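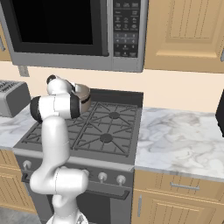

We came to Butari in May, after eleven hours on the road, and my wife said we would stay one night.

The campground had 50 places, and most of them were taken by people who did not plan to leave. You could see it from the tomato plants. A person who travels does not grow tomatoes. The man at the office gave us number 8, near the water tap, and asked how long. One night, I said. He wrote it with a pencil.

In that time we had been living in the motorhome for almost two years. It was an old Jansen with a brown stripe, and we had bought it with the money from the house. Our son still called it "the trip." How is the trip, he asked on the phone, and when does the trip finish? My wife always answered that the weather was good.

In the morning the engine did not start. I turned the key and there was a small click, like somebody putting down a cup. I turned it again. A neighbor came out of his trailer in slippers and listened with his head to one side.

"Starter," he said.

"Maybe the battery," I said.

"Maybe," he said, but he was being polite.

The nearest garage was in Mirkico, and the mechanic there could order the part but could not say when it would arrive. It would be 500 with the work. I went back to the office and asked for a week. The man rubbed out the one and wrote a seven.

I was angry that week. I cleaned the roof, I fixed the step, I checked the map of the places where we should have been. We had a reservation in Groltico, by the lake, which we had made in the winter, and I telephoned to cancel it. The girl on the line was very kind and did not give back the money.

My wife was not angry. She walked in the morning with the woman from number 11, who had a bad knee and a fat white dog. She learned which day the bread truck came. One evening I found her sitting outside on the folding chair, with her shoes off, and beside the chair stood a plastic pot with a thin green plant in it.

"What is this?" I asked.

"A present," she said.

"It is a tomato."

"I know what it is."

I sat down on the step. Across the road somebody was frying onions, and a radio was playing the news in a low voice. I said that the plant would fall over when we drove. I said that it needed sun from one side and we would always be turning. She agreed with all of it.

"When does it give tomatoes?" I asked after some time.

"In August, she says. If the nights are warm."

The part came on the ninth day. The mechanic drove out with it himself, lay down under the motorhome and worked until lunch, and when I turned the key the engine started so loudly that the white dog barked. The neighbor in slippers lifted his hand to me. I let it run for a few minutes and listened. It was a good sound. Then I turned it off and went to the office.

The man already had the pencil in his hand.

"Do you have a pen?" I asked him.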